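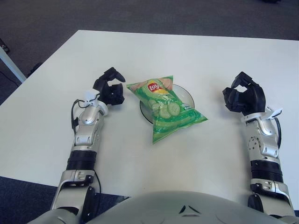 Opening. Thank people for coming, then go straight to the subject — snack packaging, and how we decide what a bag tastes of before we open it. Say that most of us choose crisps by colour and read the words later, if we read them at all. The Lay's bag on the plate is a good one to start with: green pack, slices of cucumber printed on the front, and you have the flavour without reading a word. Ask who has tried cucumber crisps. Wait for hands.

Lenstead > Talks > Food and Packaging > Speaker notes

Jan 27, 2025
By the Lenstead talks desk

Second part. Colour habits differ from country to country. In Britain people argue about which colour should be cheese and onion, and they will do it now if you let them. Allow four minutes, no more.

Third part. The Merkix tasting. We gave 16 people the same plain crisps in two plain bags, one green and one red. Several said the red ones were hotter. Don't oversell this — it was a small group and they were sitting next to each other. If asked, the write-up is with Standus and should be out in April.

Fourth part. Air in the bag. Someone always asks. Say that it cushions the crisps on the way to the shop, and that the weight on the pack is what you pay for. Move on quickly or this takes over the session.

Handing round. Bowls from the side table, one per row. Read out the allergy note first. The Arrieta room holds more people than last time, so start the bowls from both ends.

Close. Ask each row to write down one flavour they could name from its colour alone. Collect the slips at the door.

Last updated: Jan, after the run-through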